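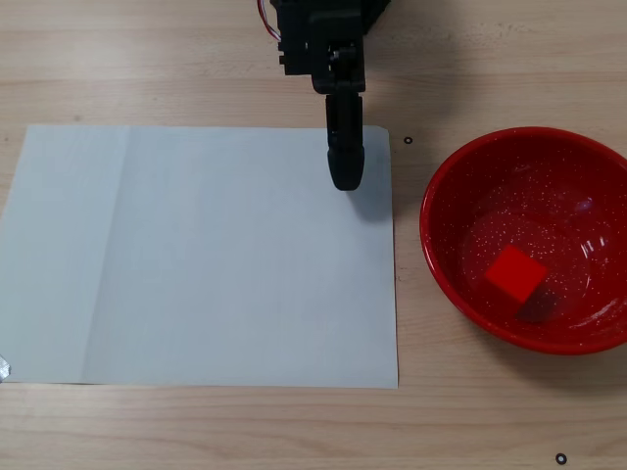 3 min read
14 shares | 7 comments

To: villanueva-neighbors
Subject: Re: Re: the bus timetable (again)

Reading this at the kitchen table with a cup of coffee that has gone cold twice, which tells you how much time I have given to the question of the Number 7 bus.

> I don't see why we need a printed timetable at all. Everyone has a phone.
> The new one at the Ustetti Road stop fell off within a week and the one
> before that went green. If you want to know when the bus is coming you
> look it up. Also, whoever keeps saying the 7 "used to be every 20 minutes"
> should know that it was never every 20 minutes. I have lived here since
> the pharmacy was a shoe store and it was always every half hour, except
> on Sundays, when it was a rumor.

I'll take the second part first, as the one who keeps saying it. You are right about Sundays. On weekdays, though, I kept the old folded schedule in the drawer with the takeout menus, and in the mornings it really was every 20 minutes, from the first bus until school started. After that it dropped to half an hour. So we have both been right for years, at different times of day, and could have saved this list a lot of trouble by getting up at the same hour.

Now the phones. I have a phone. I have the Prukari app on it, since that is the one the bus company tells us to use. On Monday I stood at Ustetti Road and the app told me the 7 was two minutes away. It said so for eleven minutes. Then it told me the bus had left, and I suppose it had, from somewhere. I have no quarrel with the app as a piece of fiction, but I was on my way to the dentist.

The woman next to me had no phone out and no app. She said the bus would come when the light at the bakery had changed twice after the church bell. It came after three, so I am not saying we should print that on the pole either.

What I'd like on the pole is a sheet of paper with times on it. If the bus is late, the paper at least lets you know what it is late for. There is a kind of comfort in that. The app keeps moving the promise, so you never get to be properly annoyed, only vaguely tired.

Which brings me to the business of who prints it. As I understand the reply we got in February, the position is this:

The bus company says the poles belong to the town.

The town says the poles do belong to the town, but the frames on the poles belong to Vimumard, who have the contract for the shelters.

Vimumard says it looks after shelters, and that Ustetti Road is a pole with a bench near it and does not count as a shelter. They were very nice about this. They sent a diagram of a shelter so we could see what we were missing.

So the frame at our stop has an owner who says it isn't theirs, on a pole whose owner says the frame is someone else's, showing the times of a bus run by people who would prefer that you look it up. I have read the whole chain of emails twice and I believe every person in it was telling the truth.

A few people wrote to me off the list to suggest we just print our own. I'm for it, with some thoughts from the last attempt.

The letters were too small. I know we wanted both directions and the holiday service on one page, but nobody at that stop cares about the holiday service in the dark with a bag of groceries. Outbound only on the front. The people going inbound are on the other side of the road anyway and have their own pole, which for reasons I can't explain has had a perfect timetable in it since forever.

The sandwich bag was a mistake. It kept the rain in very well. If we use plastic again it should open at the bottom. Someone mentioned laminating, and the copy shop charges more for that than I would have guessed, but we only need one, or two if we are pessimists.

We should not write "UNOFFICIAL" across the top in red. I was the one who wanted this, and I was wrong. I saw a man read that word, look at the times underneath, look at the word again, and start walking to town.

And please, can we leave off the poem. It was a good poem. It took up the space where the evening buses were supposed to go, and I had two complaints from people who thought the service ended at six.

As for the times themselves, I have typed up the ones from the bus company's own page and checked them against what the driver has clipped up next to the fare box. They disagree about the 4:50, which the page has and the driver doesn't. I asked the driver. He said the 4:50 is "more of a 5:05." I have put it down as 5:05 and I'm ready to defend that.

On the other matter, the petition for a real shelter: it has 70 names, and two of those are mine because I forgot I'd signed. The town wants 50, so we are fine even after you take one of me away. The estimate that came back was 3,000 for a roof on two posts, without sides. Sides are extra. A bench is extra too, and when I pointed out that we already have a bench I was told that it would have to be moved, and that moving it is also extra. I have asked whether the roof could be moved to the bench. I am waiting to hear.

If it does get built, it will of course be a shelter, and Vimumard will have to look after the timetable. I mention this to the people who think the petition is only about rain.

To the person who asked if the 7 could be sent past the clinic: that was raised, and the bus company said the turn by the clinic is too tight for the long bus. The short bus could do it. The short bus is on the Number 3, where it is needed because of the bridge. I asked what the long bus would do if it met the bridge and was told that this had been looked into once already, from underneath.

I'll bring the new timetable to the stop Thursday morning before the first bus, with tape and a screwdriver. If you want to read it over for mistakes before then, write back tonight. Write back to me and not to the whole list, please, unless it is about the 5:05, in which case everyone will want to hear it.

The lost glove is still on the bench. It is a left one, gray, fairly good. Somebody's hand must be cold by now.

7 comments | Reply to list | Older messages in this thread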